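Alter Heimcomputer startet nur noch mit Piepton, Diskette wird nicht gelesen

Maksym Kuzmenko
10/12/26

Guten Tag an alle, ich habe von meinem Schwiegervater einen Prusix Heimcomputer mit externem Laufwerk übernommen. Er stand seit vielen Jahren im Keller in Prolcombe. Beim Einschalten kommt ein Piepton, dann läuft das Laufwerk 23 Sekunden und es erscheint die Meldung "Fehler 2". Ich habe schon Folgendes probiert: anderes Kabel, andere Diskette, Kopf mit Alkohol gereinigt. Die Tastatur funktioniert, in BASIC kann ich normal schreiben. 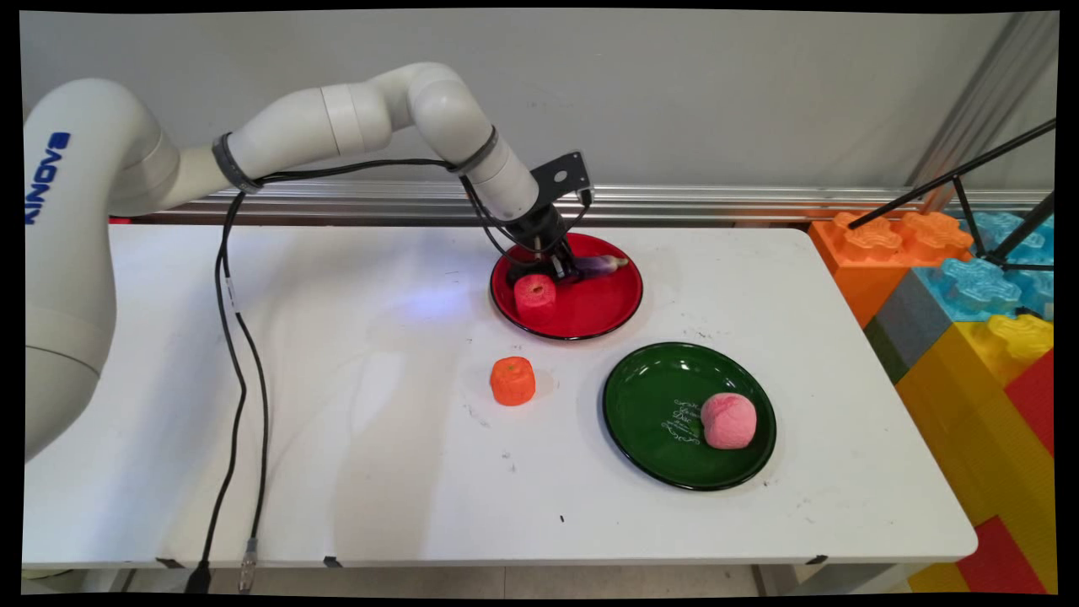
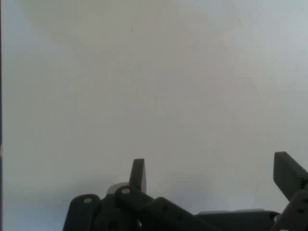 Meine Frage ist also: Liegt der Fehler eher am Laufwerk oder an der Steckkarte? Ich möchte nicht unnötig löten, weil ich darin wenig Übung habe. Ich entschuldige mich für mein Deutsch, ich lerne es noch.

Bermúdez
3.022 Beiträge

Hallo Maksym, dein Deutsch ist gut verständlich, ich bin auch nicht hier aufgewachsen.

Fehler 2 bedeutet bei diesem Modell, dass die Karte das Laufwerk findet, aber keine Spur lesen kann. Die Karte würde ich deshalb zuerst in Ruhe lassen. Bitte prüfe die Drehzahl. Nach so langer Zeit im Keller ist der Riemen oft hart geworden und rutscht. Du öffnest die vier Schrauben am Boden, nimmst den Riemen ab und legst ihn auf den Tisch. Wenn er die ovale Form behält, muss er ersetzt werden. Danach stellst du die Drehzahl am kleinen Regler neben dem Motor ein, immer nur sehr wenig drehen.

Vor dem Öffnen natürlich den Netzstecker ziehen. Und die Schienen vom Kopf nur ganz dünn fetten, auf keinen Fall Sprühöl.

Gristico

Kauf dir einen Diskettenemulator, dann hast du Ruhe. Die alten Laufwerke lohnen nicht. Meins habe ich im August weggegeben, und auf die Karte passen jetzt 500 Disketten.

Maksym Kuzmenko

Vielen Dank für beide Antworten. Der Riemen ist wirklich oval geblieben, ich habe einen neuen bestellt. Den Emulator behalte ich im Kopf, aber auf den alten Disketten sind noch Briefe der Familie, die möchte ich zuerst lesen können.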